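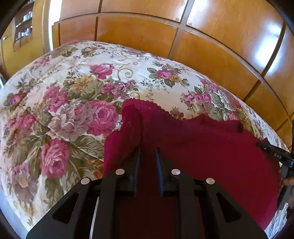
红色织物摊在玫瑰花床罩上,两片黑色的夹指立在布的上方。

家务与机器:图片页(一)布料

本页更新于2024年5月13日。

我在 Havberg 住了很久,工作是给小型洗衣店和旅馆安装、维修设备。中文是我成年以后才学的,写得慢,如果有用词不合适的地方,请读者写信告诉我,我会改正。这个图片页用来讨论一个朋友们常常问我的问题:机器现在能不能做家务?我想把这个问题分小一点,先只谈布料,就是衣服、毛巾、床单。金属件、玻璃杯和餐盘以后另外再谈。

图片很少,文字比较多。这一点和一般的图片页不太一样,请原谅。点开图片可以看大图,使用手机的读者请把屏幕横过来。

关于第一张图

我选了一个很普通的家庭场面:一张床,上面有绗缝的床罩,床罩上面有一块红布。人走进这样的房间,不用想就知道哪里是床罩,哪里是要收走的衣物。对机器来说,这个判断需要好几步。床罩上印满了粉色、紫红色和灰紫色的大朵玫瑰,有一朵紫红色的大花正好挨着红布的边。颜色相近的地方,边界就难找。另外,床罩自己也有皱纹,红布也有皱纹,两种皱纹的阴影在相机里看起来差别很小。

红布的上沿有一条波浪形的花边。我认为花边在这里既有好处也有坏处。好处是它给了机器一个可以认出来的特征,知道“边”在这里。坏处是花边的轮廓弯来弯去,如果程序只会寻找直线的边,比如毛巾和枕套的边,那么它在花边上就会犹豫。我在店里见过识别毛巾很好的程序,换成有花边的桌布以后,一直在找第四个角。

后面的柜门是发亮的木头,右边有反光。家里的灯和窗户没有人替机器安排,而工厂里的灯可以装在最合适的位置。我给旅馆的洗衣房装设备的时候,第一天的工作常常只是调整灯光。没有哪个家庭会为了叠衣服去换灯。

两片夹指怎么夹布

夹爪有两片夹指,中间有空隙。人的手有很多办法拿布:用指甲挑,用手掌推出一个褶,用两个指头捻,或者整个抓起来抖一抖。两片夹指的办法比较少,主要是先靠近,再下压一点,然后合拢。下压太少,夹到的是空气。下压太多,会把下面的东西一起夹起来,绗缝的床罩比较软,有厚度,夹指很容易陷进去。这中间合适的高度,在硬桌子上比较容易找到,在床上就难得多,因为床本身也会往下沉。

有读者以前写信问我,为什么不用吸盘。吸盘对纸板和玻璃很好用,对针织的布不行,空气会从针眼里漏过去。也有人用带小针的夹具,在工厂里搬运裁好的布片。这种夹具效率很高,可是我不愿意让它碰我自己的毛衣。

店里的情形

说完家里,再说店里。很多人以为洗衣行业早就自动化了,这句话只对了一半。大型洗衣厂里确实有展布机、熨平机和折叠机,床单从一头进去,从另一头出来,已经折好了。可是站在机器最前面的还是人。人从一大堆拧在一起的湿床单里找到两个角,挂到夹子上,后面的事情才归机器。“找到两个角”这一步,很多年里变化不大。

我有一个客户叫 Pilkington 洗衣店,和别的叫这个名字的公司没有关系,只是开在我们镇上码头旁边的一家小店。店里用一台 Stomance 折叠机,折毛巾,一小时可以折720条,前提是每一条都已经摊平,而且方向正确。我去做保养的时候,在旁边看过员工送毛巾。送毛巾的人一刻也不能停,她的动作比机器的动作复杂得多。她会摸一下,发现有一条里面卷着袜子,就先把袜子拿出来。机器没有这个步骤,袜子如果进去了,就要停机,打开侧板,把袜子剪出来。

后来店主想试一试让机械臂来送毛巾,用的是一套叫 Zirneo 的程序。我负责安装底座和电源,程序的事情我不懂,只记录结果。试验用了200条毛巾,都是同样大小,白色,干的。机械臂第一次伸手就夹住一条的,有74次。其余的时候,或者夹到两条,或者夹到一条但是位置在中间,提起来以后毛巾像一顶帐篷,角都垂在下面。夹到中间本来也可以补救,用第二只手臂去找角就行,但是每补救一次就要多花时间,折叠机在后面空转。试验做完以后,店主把机械臂留在了仓库里,说六月旺季过去再谈。我觉得这个决定是对的,旺季不是试验的时候。

我不想让读者认为这套程序不好。毛巾堆是很难的东西,而且那个底座是我装的,高度也许低了一点,下一次我会改。
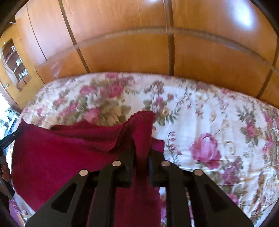 洗衣这个工作里,我最看重的是“提起来”的那一下。布料平放的时候,谁也不知道它有多重、多长,下面有没有连着别的东西,提起来才知道。有经验的人提起一条床单,手上马上感觉到哪一边沉,就往沉的那一边去找角。红布在夹爪中间被提成一个尖尖的褶,波浪形的边在褶的最上面,布从那里往下垂,扭成一条,穿过两片爪之间。褶的左边还有很大一片布铺在床上,右边只露出一小片。如果我是送布的员工,看到这个形状,会先不往上提了,而是换一只手,顺着波浪边往旁边摸过去。沿着边走,早晚会走到角,或者走到接缝。这个方法在我们行业里每个新员工都要学,机器也有学的,研究的人把它叫作沿边滑动。难的地方是力气:夹得太紧,布不滑;夹得太松,布掉下去。

关于扭转,我再补充几句。布扭成一条以后,正面和反面就混在一起了。两面颜色一样的布,相机很难分清楚。毛巾的正反面分错了,问题不大,客人看不出来。衬衫的正反面分错了,就等于没有叠。所以我一直对店主说,买设备以前先数一数自己店里有几种东西,种类少的店才适合先买机器。

家里和店里的差别

我把自己的看法写在下面,供读者参考。

店里的布料种类少,数量大,同一个动作重复很多遍。家里正好相反,一筐衣服里可能没有两件是一样的。一件毛衣,一条裤子,一条孩子的围巾,每一件都要用不同的叠法,而且每一家的叠法还不一样。我家的毛巾折三折,我母亲家的折四折,因为她的柜子窄。

店里出了错,有员工在旁边,按一下停止键就可以。家里出了错,可能房间里没有人。我见过折叠机把一件外套的拉链拉坏,那是店里的制服,赔一件就行了。如果是家里的旧衣服,就没有地方去买了。

店里可以改变环境来配合机器,比如换灯,换桌子,要求客人把袜子分开。家里的床、柜子和花床罩已经在那里了,要让机器去配合它们。我认为这是最大的差别,比夹爪的形状和程序的快慢都重要。

收衣服和叠衣服

收衣服比叠衣服容易,这一点常常被人忽略。把床上的衣物拿起来放进筐里,夹到哪里都可以,只要不掉。叠衣服就要求夹在正确的地方。如果有人问我,家里的机器最先能做好的是哪一件事,我会回答收衣服。叠毛巾排在后面,叠衬衫再后面。套被罩我不敢排,我自己也套不好。

我自己用手表量过,叠好20件普通的家里衣服,我需要的时间比煮一壶咖啡长一点,我太太比我快。机器如果用一个小时来做同样的事,也不是完全没有用,人可以出门去。快慢对店里很重要,对家里没有那么重要。家里更重要的是安静、不弄坏东西,还有做完以后自己停在不挡路的地方。

读者来信中的几个问题

问机器要不要两只手臂。叠大的东西,我认为要。一只手臂加上桌子的边缘也可以叠毛巾,把布搭在桌边,利用布自己的重量,但是床单不行。

问湿衣服和干衣服哪一种难。各有各的难处。湿的布重,会粘在一起,不过夹住以后不容易滑。干的布轻,薄的布有时候还会因为静电贴在夹爪上,张开了也不掉。

问深颜色的针织品为什么常常认不出来。深色的布把光吃掉了,褶子里面更暗,相机看到的是一块黑的。可以多加一盏侧面的灯,从低的位置照过来,褶子的影子会清楚一些。我在店里就是这样做的,灯不要太贵的,普通的工作灯就够用。

问家里现在有没有必要买叠衣机。我的意见是再等一等。先买一个好一点的洗衣筐,分两格的。

下一页准备谈厨房,内容是杯子和盘子。Stomance 折叠机的皮带更换方法不在这个系列里,请看“维修笔记”栏目。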